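중고 델 데스크톱 분해 중인데 CPU 소켓이랑 램 슬롯 쪽 좀 봐주세요

Tobiloba Nnaji

안녕하세요, 눈팅만 하다가 처음 글 올려요. 중고로 델 타워 본체를 하나 가져왔는데(35달러 줬어요!) 부품을 하나씩 빼서 상태를 보고 다시 조립해 볼 생각이거든요. 옆판 열고 작업대에 눕혀 놓은 데까지는 쉬웠어요. 파란색 플라스틱으로 된 데가 손으로 만지는 부분이라는 건 대충 알겠더라고요. 확장 슬롯 쪽 클립도 파란색이고 하드 고정하는 것도 파란색이고요.

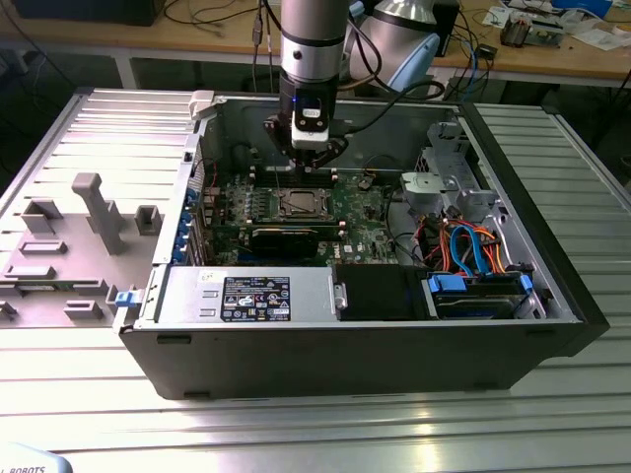
근데 제가 헷갈리는 건 순서예요. 램을 먼저 꽂고 CPU를 넣어도 되는지, 아니면 무조건 CPU가 먼저인지요. 동생은 상관없다고 하는데 걔는 조립을 한 번도 안 해 봤어요 ㅋㅋ 그리고 그래픽카드가 소켓 바로 아래쪽에 가로로 꽂혀 있어서 손이 자꾸 걸려요. 이것도 빼고 하는 게 나을까요? 하드 쪽 SATA 케이블은 주황, 빨강, 파랑이 한데 뭉쳐 있는데 색깔마다 꽂는 자리가 정해진 건지도 궁금합니다. 파워는 원래 달려 있던 걸 그대로 쓸 거예요. 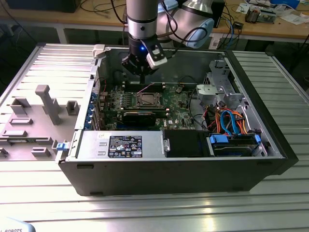

라고스, 2024년 8월 3일

추가로 적어요. 댓글에서 모델명 물어보신 분 계셨는데 앞면 스티커가 다 닳아서 저도 모르겠어요. 보드 오른쪽 아래에 Dell 로고가 작게 찍혀 있는 것밖에 못 찾았습니다. 서멀은 Skivex 걸로 새로 샀고 램은 아직 주문 전이에요. 급한 건 아니니까 천천히 답 주셔도 돼요~

Wunska

저는 CPU 먼저 넣어요. 램은 나중에 꽂아도 금방이고, 소켓 레버 올리고 내릴 때 옆에 뭐가 없는 편이 훨씬 편하거든요. 그래픽카드도 저라면 뺍니다. 슬롯 끝에 걸쇠가 있는지 먼저 보시고, 있으면 풀고 나서 수직으로 천천히 당기세요. 안 풀고 당겼다가 슬롯 해 먹은 적이 있어서... 그 보드 결국 버렸어요 ㅠㅠ

SATA 케이블은 색이 달라도 데이터선끼리는 기능이 같아요. 다만 부팅 디스크가 몇 번 포트에 꽂혀 있었는지는 적어 두세요. 마스킹 테이프에 번호 써서 케이블에 감아 두면 편해요. 아, 그리고 전원 코드는 당연히 뽑고 하시는 거죠?

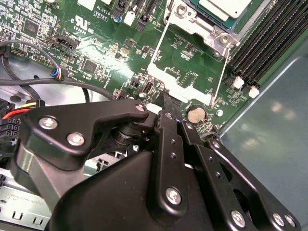
CPU 고정 프레임과 오른쪽의 검은색 램 슬롯

소켓 주변은 저 금속 프레임 때문에 좁아 보여도 레버만 제대로 젖히면 안쪽은 넉넉해요. CPU 방향은 모서리 삼각형 표시를 소켓 표시랑 맞추시고, 절대 힘으로 누르지 마세요. 램은 두 개 꽂을 거면 아무 데나 꽂지 말고 슬롯 번호를 보셔야 해요. 모델마다 짝이 달라서 설명서 확인이 제일 확실합니다. 케이스 뒤쪽에 서비스 태그 번호가 남아 있으면 그걸로 모델도 찾을 수 있어요!

Okonkwo

순서 상관없음. 저는 램부터 꽂는데 19대 조립하는 동안 문제 없었어요. 대신 서멀은 조금만 바르세요. 많이 바르면 옆으로 삐져나와서 닦기 귀찮아요.

Tobiloba Nnaji

두 분 다 감사합니다!! 그래픽카드부터 빼고 CPU 먼저 넣는 걸로 해 볼게요. 서비스 태그는 지금 가서 찾아봐야겠어요. 테이프에 번호 쓰는 것도 바로 따라 할게요.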